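Dicas de oficina: como cuidar de um robô de dois braços

As notas seguintes servem para o robô que temos em casa de trabalho, um modelo Trokora com tronco branco e cinzento e garras diferentes em cada braço. Servem também, com pequenas mudanças, para outros do mesmo tamanho. Tudo o que é movimento novo passa primeiro pelo simulador e só depois pela máquina.

Limpeza semanal

Desligue na tomada e espere que os braços assentem. Passe um pano de microfibra ligeiramente húmido no tronco e nos segmentos brancos. Nas juntas use um pincel macio e seco. Não sopre com ar comprimido para dentro das articulações – o pó entra e fica lá.

As pontas dos dedos limpam-se com álcool isopropílico num cotonete. Se a borracha estiver lisa ou brilhante, troque os dois dedos ao mesmo tempo.

Aperto dos parafusos

Confira os parafusos do pulso a cada 500 horas. Um traço de caneta entre a cabeça do parafuso e a peça mostra logo se algum rodou. Nos cabos, deixe folga para a volta completa do antebraço e prenda com fita de velcro. Abraçadeiras de plástico apertadas de mais já nos estragaram um cabo em maio.

Ensaio no simulador, com a secretária

1. Carregue a sala e confirme que a secretária está ao alcance dos dois braços.
2. Ponha o monitor no fundo do tampo e deixe livre a parte da frente.
3. Baixe a garra esquerda devagar até ficar logo acima do tampo, ao lado do objeto pequeno. A garra direita fica levantada, aberta e vazia, fora da secretária. Veja a partir da câmara da cabeça se os braços não se cruzam.

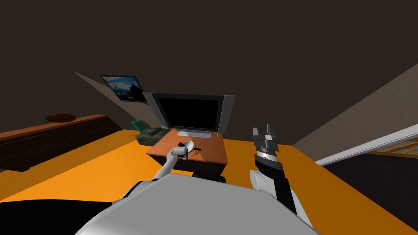
4. Repita a descida com metade da velocidade e grave as posições das juntas.
5. Se o braço parar antes do ponto marcado, corrija primeiro a altura do tampo no ficheiro da sala. Só depois mexa nos limites da junta.
6. Passe o programa para o robô com o botão de emergência na mão.

Calibração das garras

Feche a garra sem nada entre os dedos e anote o valor do encoder. No nosso braço direito o valor certo é 956, e no esquerdo 221. Uma diferença de 2 ainda se aceita. Acima disso, volte a fazer o zero pelo menu de serviço.

Caderno de manutenção

Guarde um caderno ao lado da máquina, com a data, as horas de trabalho e o que foi mexido. A Shoshana Fitzsimmons cola na capa a lista das peças de reserva: dedos, fusíveis, velcro e um cabo de pulso.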